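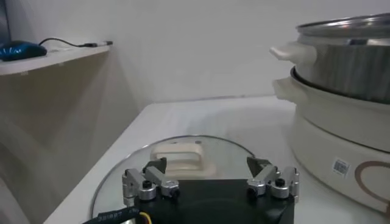 Yulan Ren wrote in to ask why her buns always come out with a wet, gluey patch on top, even when the filling is cooked through. Blame the lid! Steam hits the cool glass, turns to drops, and the drops land on your lovely dough. Wrap the lid in a thin cotton towel, knot the ends up over the handle (well away from the heat) and the towel soaks it all up.

I've been steaming buns most weekends since April and I'm still a little giddy every time they puff up, so let me pass on what works in my kitchen.

Leave room. More than you think! Raw buns look tiny on the tray and then they swell until they kiss, and when you pull them apart the skin tears. I'd much sooner do a second batch.

Have the plate out before you lift the lid. A big one, so the buns can sit side by side without stacking, since hot buns stick to each other like glue.
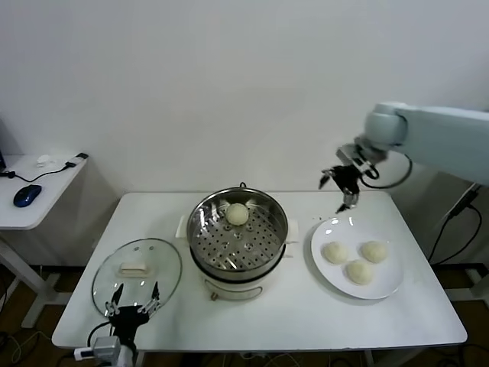 One bun still on the steamer tray, three on the plate

Turn off the heat and wait a few minutes before opening up. A blast of cold kitchen air can make them wrinkle and sink. Then tilt the lid away from you, so the steam goes toward the wall and the drips run off the back.

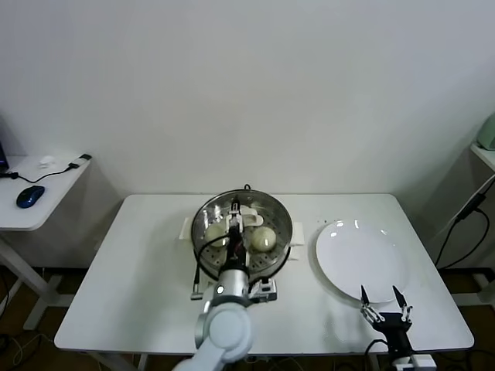 Squares of parchment under each bun save a lot of scrubbing afterward, too. I cut a whole stack at once and keep them in a drawer. If you forgot the paper, a light wipe of oil on the tray does nearly as well, and any dough stuck in the little holes comes out with an old toothbrush after a soak.

Cleaning the glass is the easy part. Let it cool all the way first (cold water on hot glass is asking for a crack), then wipe it with warm water and a splash of white vinegar. Cloudy film gone!
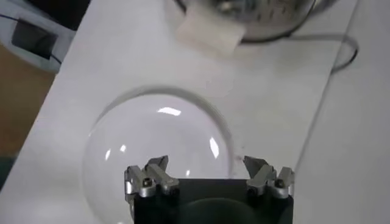

Does the vinegar trick work on hard water spots as well? asked Mistow in the comments. Yes, it does, but lay a vinegar-soaked paper towel over the spots and go have a cup of tea before you wipe. Rinse, dry with a soft cloth, and stand the lid on its edge in the rack overnight.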